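Leno: Two-Arm Folding of Mixed Garments
Progress Report to the Vadulham Fund
Reporting period ending November
Submitted by Lorne Beaulieu, Principal Investigator, Korketti Laboratory

1. Status of the project

The Leno project is on schedule in two of its work packages and behind schedule in the third. The recording station is complete and in regular use. The first full set of recorded folding episodes has been collected and checked. The evaluation of the folding method on garments it has not met before has begun but will need to continue into the next period, for reasons given in section 5.

The grant supports work on a narrow question: whether a single learned controller can take a crumpled garment, spread it, and fold it, using two low-cost arms and ordinary color cameras, without a model of the garment being supplied in advance. Earlier work in our laboratory treated spreading and folding as separate problems with separate controllers. The proposal to the Fund argued that the handover between the two was where most failures arose, and that a controller trained across the whole task would reduce them. Results to date support the first half of that argument clearly. The second half is supported in part.

Spending is within the approved budget. One transfer between headings is requested in section 7.

2. The recording station

The station was moved in the spring from a shared bench to its own enclosure. Both arms now stand on a common aluminum rail, which has removed a source of error we had underestimated: on the old bench the two bases could shift slightly against each other during a long session, and the calibration had to be repeated. The rail has made repeated calibration unnecessary within a session.

The enclosure has printed fabric panels on three sides. Reviewers of the original proposal asked whether a plain background would make the problem too easy and the results hard to carry over to a working laundry. We accepted the point. A busy pattern behind the work area forces the controller to separate cloth from background by something other than a simple difference in brightness, and it has been kept for all recordings in this period.

Other garments are left within view during an episode. They are not part of the task, and the controller is scored down if it touches them after the target garment has been taken. 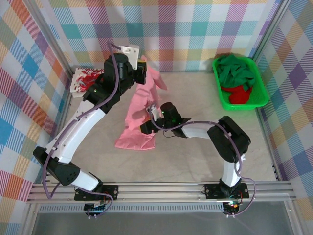 Spreading a bunched garment is the stage at which the two arms depend on each other most, and it took up the largest share of our effort this period. A garment that has fallen into a heap offers few reliable cues about where its edges are, and an arm that pulls on an inner fold will often make matters worse. Our approach is to let the arms work from above at separate points on the cloth and to choose those points jointly. In the view above, the pink garment is still crumpled and drawn out toward the back wall, with the left gripper over its upper part and the right gripper at its lower, flatter end. The red-printed white cloth in the back corner, partly tucked under the left wrist, shows how little clearance there can be between the target and its neighbors. Layouts of this type were rare in our earlier recordings and have been included deliberately in the new set.

Cable routing was revised twice during the period. Loops at the wrist had been left generous to allow full rotation, and on several occasions a loop brushed the cloth during a wide sweep. The present routing follows the forearm more closely and has not caused an episode to be discarded.

3. Data collected

The target for the year was 1000 complete episodes, and it was met before the end of the reporting period. An episode is counted as complete when it runs from a crumpled start to a folded garment, with all camera streams present and no gap in the record of joint positions. Episodes that end in failure are kept in a separate set and are not counted toward the target. They have turned out to be useful for training the part of the controller that decides when to stop and try again.

Recording was carried out by trained operators working from a written procedure. The procedure was revised in the middle of the period after a review found that operators differed in how long they waited between spreading and folding. Some paused to inspect the cloth while others moved on at once. The controller had learned to imitate the pause without learning what it was for, and would sometimes stand still over a garment that was ready to fold. The revised procedure asks operators to continue without a pause unless a corner is hidden, and the behavior has largely disappeared in controllers trained on the later recordings.

Each episode is reviewed once by a person other than the operator. The review notes the stage at which any correction was made, and these notes have been used throughout section 5.

4. The method

The controller, which we refer to internally as Cuautle, receives images from fixed cameras and from small cameras mounted at the wrists. It produces short sequences of motion for both arms together. Nothing in it is specific to a type of garment. The main technical change in this period concerns how much weight is given to the wrist views.

In the first version all views were treated alike at all times. Analysis of failed grasps showed that the fixed views were a poor guide once a gripper was close to the cloth, as the gripper itself often hid the contact point. The wrist views, in contrast, show the layers between and just ahead of the fingers, but say little about where the garment lies on the surface as a whole. The revised controller learns when to favor each. Near contact it relies mostly on the wrist views, and during longer moves it relies mostly on the fixed ones.

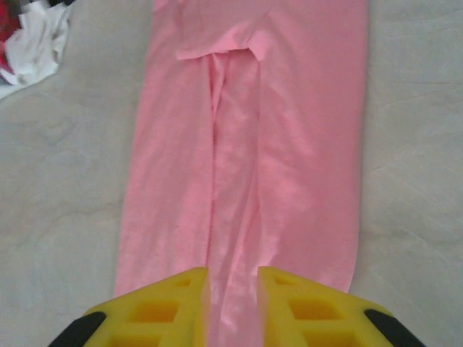 Figure 2. Wrist camera view of the pink garment with its layers in long vertical bands; the central strip fills the gap between the yellow fingers.

The effect was largest where several layers lie together. A folding step requires the gripper to take a known set of layers, and the earlier controller could not tell a fold of two layers from a crease in one. Creases remain a problem on smooth fabrics, where a highlight running along the cloth can resemble an edge. We are testing a change to the training procedure in which the brightness of the wrist images is varied more widely, and early tests are encouraging. They are too few to report as a result.

We also examined whether a third fixed camera would help. It did not improve the outcome enough to justify the added cost and the extra time needed for calibration, and the idea has been dropped.

5. Evaluation

Evaluation follows the plan agreed with the Fund. A trial begins with the garment dropped from a set height, and it ends when the controller signals completion or the time limit is reached. A trial is a success only if the final fold is accepted by a reviewer who has not seen the run.

We carried out 50 trials with garments represented in the training recordings. Of these, 30 ended in an accepted fold. The separate-controller baseline was not run on the same garments under the new enclosure, and we therefore make no direct numerical comparison at this stage. The baseline trials are scheduled first in the next period. We recognize that the comparison is central to the proposal and regret that it is not available for this report; the enclosure was finished later than planned and the recording target was given priority.

Review notes from the unaccepted trials point to two main causes. In the first, the garment was spread well but the first fold was made with a layer left behind, and the error was carried through to the end. In the second, the controller released the cloth a little early and left a raised line of fabric that later folds did not remove.
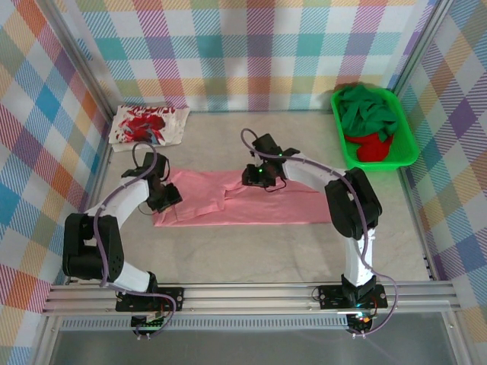 Local bunching of this second kind is difficult to correct once a fold is in place. An operator would normally lift the upper layer, draw it flat, and lay it down again, and the controller has seen few recordings of that correction. The pink garment above has a roughly square flap folded over its left half, and a narrow ridge of cloth rises from the right side of that flap toward the right gripper. The lower edge, by comparison, runs nearly straight between the arms. A reviewer looking at the lower edge alone might rate such a state as good, and we have therefore asked reviewers to record bunching away from the edges as a separate item.

Recovery from errors of this kind will be the subject of a dedicated set of recordings. Operators will start from a partly folded garment and correct it, and the recordings will be added to the main training set under their own label so that their effect can be measured.

Trials with garments outside the training set are under way. No success rate is given here. The number completed is small, and the reviewers have not finished scoring them.

6. Risks

The gripper fingers wear with use, and worn fingers change how cloth slips. Replacement fingers are kept in stock, and the procedure now calls for inspection at the start of each session. We do not yet know whether a controller trained with fresh fingers loses accuracy on worn ones.

Scoring by human reviewers is slow and has become the main limit on the rate of evaluation. An automatic measure of fold quality is being tried beside the human scores - it agrees well on clear failures and poorly on borderline folds. It will not replace human review during the grant.

7. Plan for the next period and request to the Fund

Work in the next period will proceed in the following order:

Baseline trials in the present enclosure, using the same garments and the same reviewers.
Recording of the correction episodes described in section 5.
Completion and scoring of trials with garments outside the training set.
Preparation of the recordings for release, with documentation.

We request approval to move 3 percent of the equipment budget to staff costs in order to pay for additional reviewer time. The total grant is unchanged by this request, and no equipment purchase in the original plan would be canceled.

A technical annex with camera settings, the operator procedure, and the full scoring form is available to the Fund on request. Questions about the content of this report should be addressed to Lorne Beaulieu at the Korketti Laboratory.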